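Eine Naschtüte packen, die auch nach der Fahrt noch schön aussieht

Wenn im November die ersten Pakete und Mitbringsel anstehen, hole ich am liebsten die bunten Papiertüten hervor. Sie machen schon von außen gute Laune, und man braucht kaum noch Geschenkband dazu. Nur das Packen verdient ein bisschen Geduld, denn dünnes Papier verzeiht nicht alles (ich habe da über die Jahre so manchen Henkel eingebüßt).

Was ihr braucht

Eine Papiertüte mit festem Boden, Süßes und Knabbereien in kleinen Packungen, 2 Bögen Seidenpapier und etwa 20 Minuten Ruhe. Mehr als 900 Gramm packe ich in eine normale Tüte nicht hinein.

Schritt 1: Tüte aufstellen und füllen

Faltet die Tüte ganz auf und drückt den Boden von innen glatt, bis sie von allein steht. Beim Einfüllen hält man sie am besten oben am Rand fest. Schwere Schachteln kommen nach unten, flache Packungen hochkant an die Seiten, und alles Leichte und Knisternde darf obenauf. Kleine Päckchen in kräftigem Pink machen sich neben einem blau-weißen Karomuster besonders hübsch!
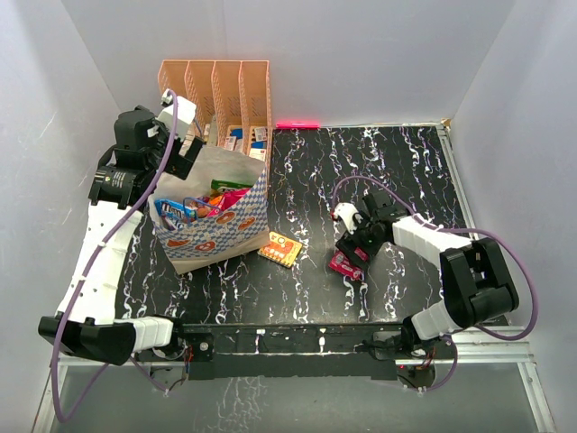

Schritt 2: Lücken schließen und zurechtzupfen

Jetzt wird es gemütlich. Schaut einmal von oben hinein und steckt kleine Packungen dorthin, wo noch etwas wackelt. Was nicht mehr passt, bleibt erst einmal auf dem Tisch liegen, so kann man am Ende noch tauschen. Weißes Seidenpapier, locker geknüllt und oben ein Stück herausgezogen, gibt Halt und sieht gleich festlich aus. Ein oder zwei farbige Packungen dürfen ruhig darüber hinausschauen.

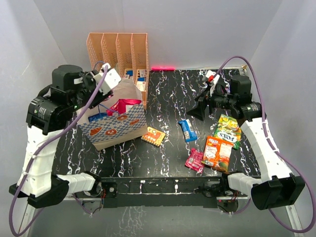

Schritt 3: Verschließen und verstauen

Für kurze Wege lasse ich die Tüte offen. Soll sie mit nach Ploltport oder noch weiter, schlage ich den Rand einmal um und setze eine Klammer darauf. Im Auto steht sie gut im Fußraum, am besten zwischen zwei Taschen, und Schokolade bitte nicht neben die Heizung stellen.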